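Grower Notes - February
By Efe Onuoha

Quick one this month, pruning has eaten every dry day we've had.

Scale first. The overwintering scale on the pear blocks out toward Candby is worse than last year. Turn over a few spurs on the older trees and look for the little gray-black caps. If you find them on more than 2 trees in a row, plan on a dormant oil. Don't spray if a freeze is coming that night. Coverage matters more than rate - slow the tractor down and get the tops.

Mites next. Red eggs in the creases of the bark, mostly on the shady side. Same oil takes care of a good share of them if the timing is right, so hold off till buds are just begining to swell. Baltville side will get there first, Pundlow maybe a week behind.

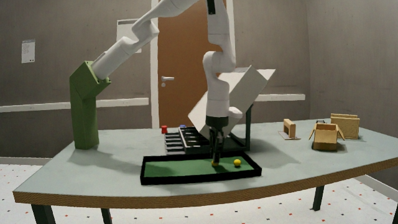 Two white arms at a long table.

Traps. We have 787 liners in the shed and orders in for 1376, so get your number to me by Monday or you'll be sharing. Returning growers get filled first. Please bring back last years trap bodies if they're still in one piece, cracked ones too.

Blocks at Yap - 4 of you still haven't sent in your spray records from the fall. You know who you are. Can't do the spring map without them.

Also voles. Pull the mulch back from the trunks and check guards on anything planted in the last couple years. Saw girdling on young trees at the north end of Pundlow, right under the snow line. Bait stations only, no loose bait on the ground.

More on bloom sprays next time, once the oil is on.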